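Mahfuz Sarkar y la pinza que recoge lo que hay en el suelo

En el taller compartido Barko hay una estantería con el nombre de Mahfuz Sarkar escrito en cinta. Guarda allí los restos de cuatro pinzas. La quinta la tiene en casa y es la que funciona, o casi.

Sarkar trabaja de día arreglando máquinas de coser y empezó con la pinza en diciembre. «Quería una herramienta de mano, sin motor, para grabar cómo agarro las cosas y pasarle después esos movimientos a un brazo», explica. El brazo existe, se llama Jello y está a medio montar. «Le falta la muñeca. Sin muñeca no hay nada que hacer, así que voy adelantando la pinza.»

El presupuesto era de 200 euros y lleva gastados 619. Una parte se fue en tornillería. «Las articulaciones cogían juego. Cambié los tornillos y los brazos ya cierran a la vez, que era lo que yo buscaba.» Los brazos son negros, con los eslabones exteriores abiertos para quitar peso. Las yemas son azules y llevan relieve.

Las yemas le dieron más trabajo que todo lo demás. Las primeras eran lisas y la tela se escapaba. Rizwan Weerasinghe, que comparte mesa con él en Barko, le propuso un dibujo más fino. «Yo le dije que probara con tela brillante, que es lo peor», recuerda Weerasinghe. «Si agarra eso, agarra un calcetín.»
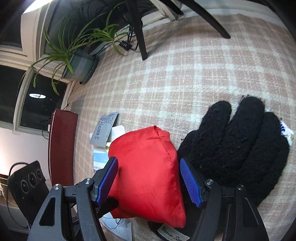

«Con las bolsas blandas aprieto poco y miro cómo se abomban entre las yemas», sigue Sarkar. «Con el punto es otra cosa, el pelo se mete en el relieve y hay que limpiarlo.» Lo hace con un cepillo de dientes cada 10 agarres. Prefiere ensayar en el suelo de casa, sobre la alfombra, porque una mesa despejada le parece demasiado fácil - y porque el brazo, cuando esté, tendrá que trabajar ahí.

Weerasinghe no lo ve tan claro. Cree que antes habría que terminar el brazo y que las grabaciones de ahora servirán de poco si cambia la forma de los dedos. Han discutido por eso 2 veces. «Tiene parte de razón», admite Sarkar. «Pero la muñeca depende de una pieza que estoy esperando, y mientras tanto no me voy a quedar parado.»

Ha puesto nombre a las versiones. La tercera, Fankhauser, se partió por la base. La actual es Weltetti y no piensa tocarla hasta la primavera. Después quiere rehacer el mango, que le cansa la mano al cabo de un rato, y dejar los planos en el taller para quien los pida.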